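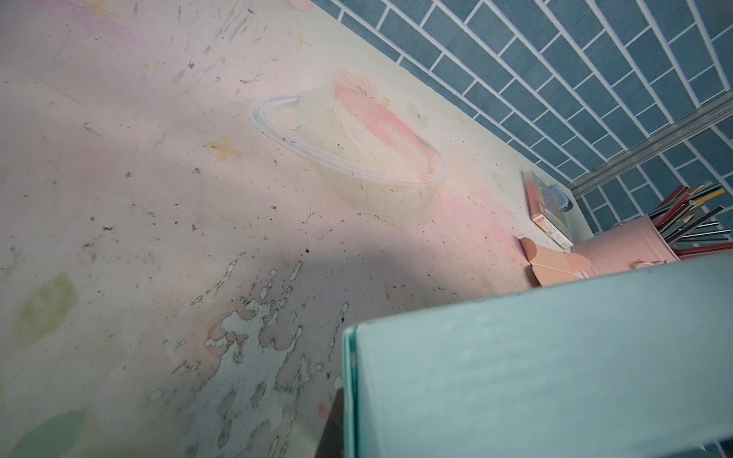 Table top, stars and leaves, some peeling

Bilonach: Does anyone know if Ravance still match staff giving? I put in 170 for the Mastley hospice in January and it hasn't shown up.

Olteanu44: They do, up to 3,000 a year. You have to send the receipt yourself.

Bilonach: I sent it. The form says payroll gifts only now.

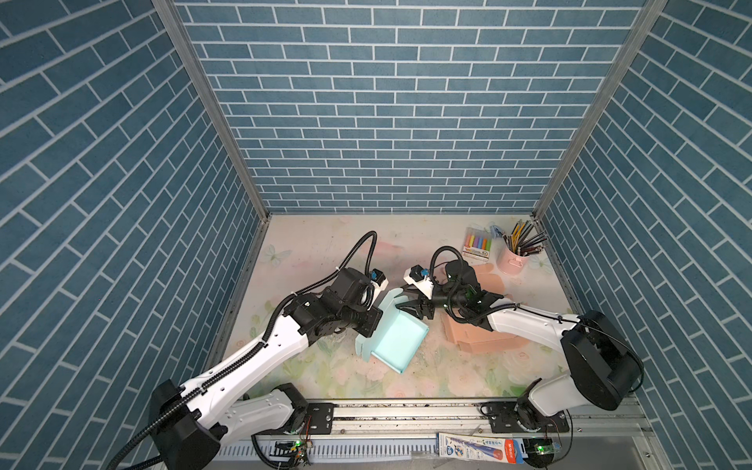 mastley_mo: Payroll only is wrong, one-off gifts still count. Ours took over 2 months to be matched.

Olteanu44: Not what HR told me. They said one-offs stopped at the end of last year.

Bilonach: Will ring them and post back.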